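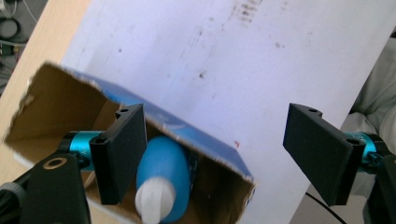 Flosanent 蓝瓶装 带外盒 单瓶

店里这款蓝瓶子断断续续卖了快两年,问的人一直不少,我干脆把平时在聊天窗口里反复打的那些话都搬到这一页来,省得大家等我回复(我打字真的慢)。

先说瓶子。天蓝色的塑料瓶,圆滚滚的,表面摸上去是细细的哑光,手上有水也不太打滑,配白色盖子。我自己洗手台上就摆着一个,颜色很亮,早上迷迷糊糊也能一把抓对。外面是纸盒,一面印着蓝色,带点浅浅的弧线花纹,里面就是牛皮纸本色,没有再做内衬。

里面装的是什么

Flosanent 是浓缩型的洗衣添加液,配合平时的洗衣液一起用。毛巾用久了发硬、运动服有股闷味儿,我都是拿它来对付。味道很淡,有点像刚晒过的棉布,我老公说他闻不出来,我觉得挺明显的啊!喜欢浓香的朋友可以去看隔壁的 Belta,那个香得多,晾在阳台上楼道里都能闻到。

怎么用

机洗:盖子倒小半盖,跟洗衣液一起放进投放盒。
手洗:水里滴几滴搅开,泡一会儿再搓,最后多过一遍清水。
毛巾:单独洗,别加柔顺剂。
羊毛和真丝别用,我试过一条旧围巾,洗完手感变涩了,有点心疼。

规格

品名:Flosanent 浓缩洗衣添加液
瓶身:天蓝色塑料,白色盖
带盒重量:1,150 克
包装:单瓶纸盒
一箱:8 瓶
保存:阴凉处,盖紧,放在小朋友够不着的地方

关于纸盒

这个要单独讲一下。盒子是瓦楞纸的,开口那圈不算精致,撕开以后边上毛毛糙糙的,翻盖也容易往外翻。瓶子在盒里躺着放、立着放都行,我发货的时候会检查盖子有没有拧紧,再在外面套一层快递箱。要送人的话请在备注里写一声,我尽量挑外观平整的盒子给你,不过运输路上磕磕碰碰我也管不住,特别在意盒子的朋友下单前想清楚哈。

拆开的空盒我一般留着,剪掉翻盖,拿来装晾衣夹和换下来的刷头,塞在洗衣机旁边的缝里刚刚好。

老顾客怎么说

Pramila Mittal:第三次买了,家里两个孩子踢球,队服终于不臭了。希望出个大瓶。
Marthinus Joubert:效果可以,盖子上没有刻度,每次都倒多。
Harish Shukla:盒子到的时候一角破了,瓶子没漏。客服给补了张券。

刻度这事说的人挺多,我跟厂里提过,一月份他们回话说在改模具,什么时候能换上新盖子我也不知道,有消息就更新在这里。目前我的土办法是拿旧的咳嗽药水量杯,洗干净了专门放洗衣台上用,比凭感觉倒省不少。

整箱价格

整箱 1,450 元,本市送到楼下,外地运费另算。单瓶价看页面上方的选项,偶尔会有活动,不提前通知(我自己也常常是当天早上才定)。整箱可以和 Zuker 的衣领净混着装,数量凑够就行,下单前先跟我说想怎么搭。

退换

没拧开过的七天内可以退,盒子拆了没关系,盖子没动过就成。收到漏液的,拍张照片发过来,我直接补寄。已经用过一次、觉得味道不喜欢的就没法退了,拿不准的先买单瓶试试。

补货时间:每周到一次,缺货时可以点“到货提醒”。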